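Clison Data Collection – Frequently Asked Questions

What does a contributor record?
Episodes. One episode is a single attempt at one task in the simulator, from reset to the moment you press End. The system stores the wrist view, the joint positions, the gripper opening and your commands.

How long should an episode be?
Most tasks take less than 40 seconds. The recorder stops on its own at 300 seconds and marks the episode as timed out. Timed-out episodes are kept but not used for training.

Do I need a real arm?
No. Cirkdale tasks run entirely in simulation. You need the Skulotine client, a supported hand controller and a wired network connection.

Should I delete failed attempts?
No. Label them Failed and move on. If you miss a grasp and recover within the same episode, label it Success and tick Recovery. Do not restart just to get a cleaner run.

How many episodes make a full set?
A set is 35 accepted episodes of the same task. Object positions are shuffled at each reset. Do not reset repeatedly to get an easier layout – resets are logged.

Can I pause in the middle of an episode?
You can, but idle time is recorded as part of the motion. Pauses longer than 2 seconds are trimmed by the Tavares filter before training. If you have to leave the station, end the episode and label it Abandoned.

What is the correct starting pose?
Fingers fully open, wrist camera facing the table, arm still. The client will not start recording until all joints report zero velocity. Both fingertips should be in view at the left and right sides, at nearly the same height. The far edge of the table may look tilted, depending on the wrist angle. This does not need to be corrected.

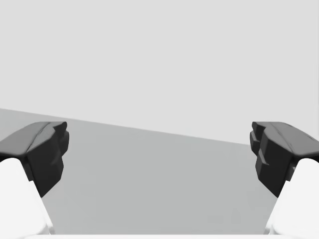

Once recording starts, move at a steady pace and close the fingers only when the object is between the pads. Opening and closing them in free space adds gripper commands with no purpose, and the model will copy them.

Why was my episode rejected?
The usual causes are a wrong task label, dropped frames or an arm already moving at the start. The reason code is shown next to the episode in your upload list. Rejected episodes do not count toward the set.

Can I change a label after upload?
Yes, until the set is submitted. After that, send the episode number and the corrected label through the Report form in the client.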